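Skip to content About Projects Reports Contact
Prararen Trust > Grants > Lunch Clubs > Progress reports
Search this site Go

Sunevitz Lunch Club: progress report to the Prararen Trust
Submitted 2019-01-12 by Evangelia Kokkinos

You asked for a report on the first stage of the grant, with "particular attention to outcomes." The main outcome is that people came and ate lunch. The application promised rather more than that, so I will go through it in the order of the form.

1. Attendance

We said we would serve 75 lunches a week by the end of the stage. We got to 95 in November, which pleased everyone except Liviu Vlad, who cooks them. The soup went further than soup should. We have since agreed on a booking sheet, and most of the regulars sign it after they have eaten.

The application also described our target group as "isolated older residents." Plenty of those have come. So have their grandchildren, a bus driver between shifts, and a man who thought we were the tax office and stayed for dessert. Your form has no box for him, so he is under Other.
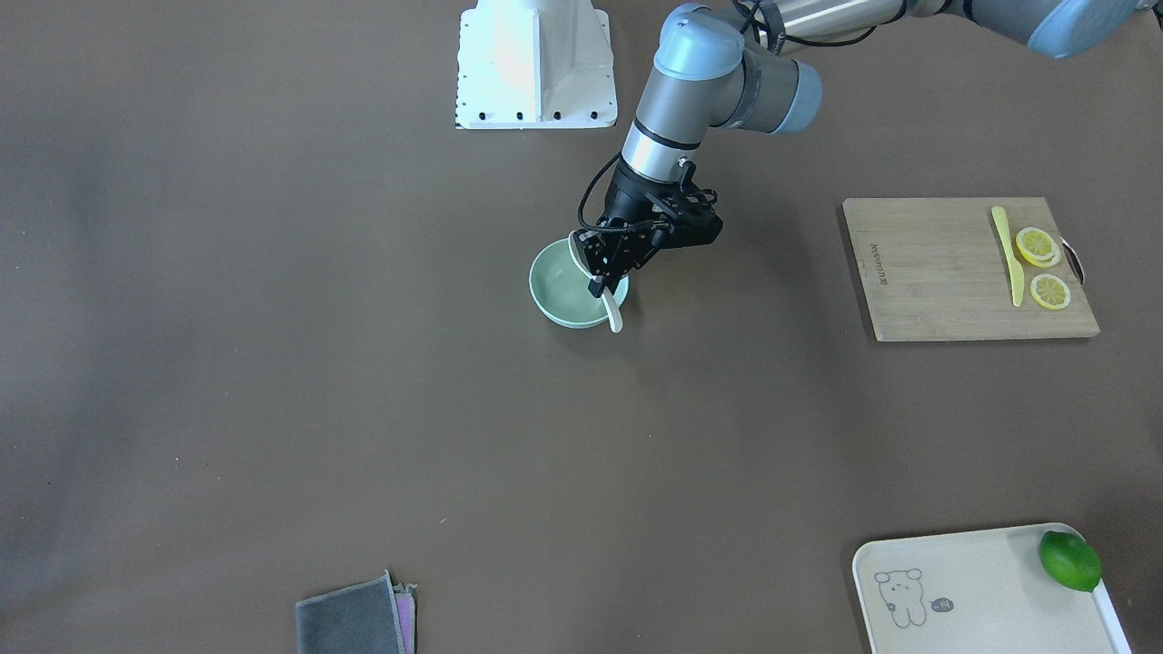

2. Kitchen and equipment

The secondhand stove from Motovis arrived in the second week. It was two inches wider than the door. Motovis had sent us the measurements beforehand and we had filed them carefully. The door frame came off, the stove went in, and the door frame is back on, so the stove is now ours for life. The carpentry was paid for out of our own funds and is not charged to the grant.

The refrigerator passed inspection. The inspector asked us to move the onions, and they have been moved.

3. Cooking sessions

Evanthia Kyriakidis ran four cooking sessions for people living alone, mostly on how to make one pot do for several days. The first was thinly attended, owing to a flyer that said "Cooking for One" and was taken literally. Under the new title, "Supper Without Fuss," we had to turn people away.

Her lentil session was the most popular and the fish session the least. She would like it recorded that the fish was fine.
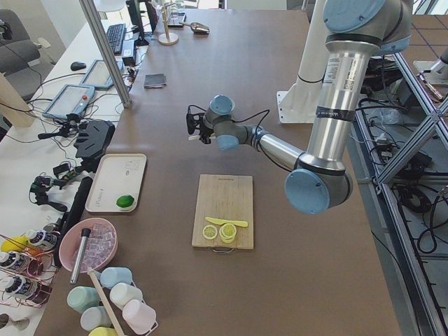 4. Money

We have spent 34 percent of the grant, which is a little under plan. The underspend is nearly all rent: Hedegaard, our landlord, has not managed to send a correct invoice yet. The latest one was for a parking space. We have set the rent aside and are not touching it, whatever the state of the soup fund.

Food costs are over. More than half of the difference is bread, and I have asked Liviu to look into it. He has looked into it and says people like bread.

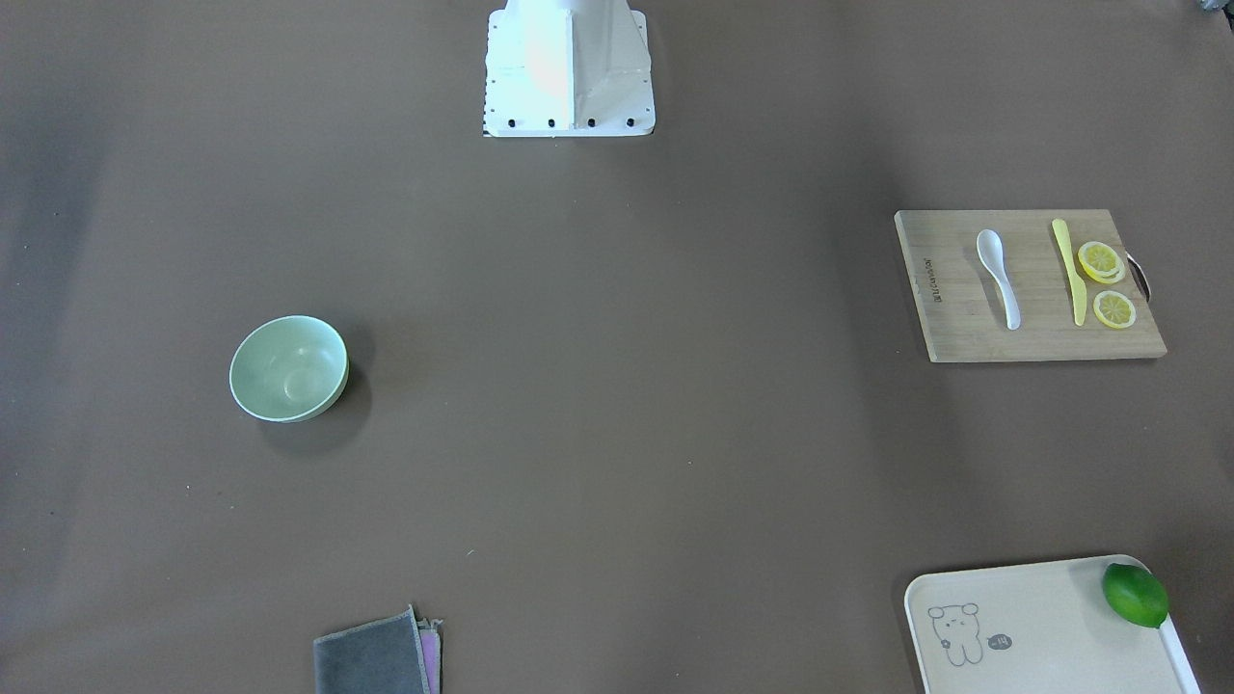 We would like your permission to move a small sum from printing to food, on the grounds that our one successful flyer was photocopied. Themis Alexiou has the revised budget and can send it in whichever format your new system accepts.

5. Next stage

Thodoris Margaritis takes over the delivery round for people who can't get to us. He has a van and a license, and he knows which doorbells don't work. The second run of Evanthia's sessions is already full. Fish is off the program for now, pending talks.

Receipts are attached, apart from one for carrots, which got wet.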